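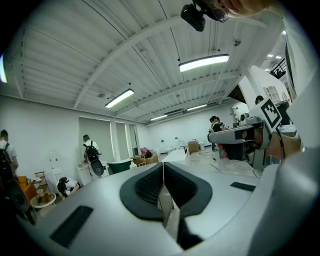
*Our hall in Gradow, with the stairs to the upper level*

# About Drorkier

Drorkier is a small company which rents a working hall by the day or by the week. We are in Gradow, behind the old Mahmoudi printing works, and we opened in June with one customer and one kettle.

The company was started by Fatemeh Ranjbar and Shahla Sadeghi. Before this we worked together for many years in an office where every room was too low and too full. When people needed to build something large, or to practise something that needs walking, they had no place to do it. So we looked for a building with a high ceiling and good light, and we found this one.

## The hall

The hall has 624 square metres of floor. We kept it simple. The walls are white and bare, the ceiling is white corrugated metal on steel beams, and the long fluorescent lamps give a bright light also in the evening. A staircase with a black metal railing goes to the upper level, where you find our office and a table for eating.

We do not put fixed furniture in the middle of the floor. Our customers bring their own things and arrange them how they like, and when they leave, the floor is for the next group.
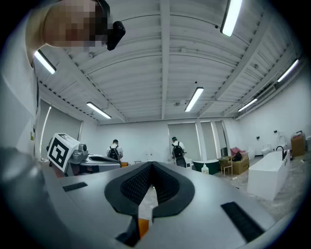 Groups come to us for many kinds of work. Some stay one morning, and one theatre company, Irumero, stayed for 16 days and painted all their scenery with us (they covered the floor very well, we thank them again). It is usual that people arrive with backpacks and many bags, so please tell us before if you need shelves or a room with a lock.

## How we work

Shahla takes the bookings and Fatemeh takes care of the building. One of us is always upstairs when the hall is rented, and you can knock at any hour. We answer letters and messages in the same day if we can.

The price is the same for everybody and includes light, heating and water. Cleaning after paint or sawdust is paid separately.

If you would like to visit, please call the office, extension 986, and we will show you the hall with pleasure. Tea is free.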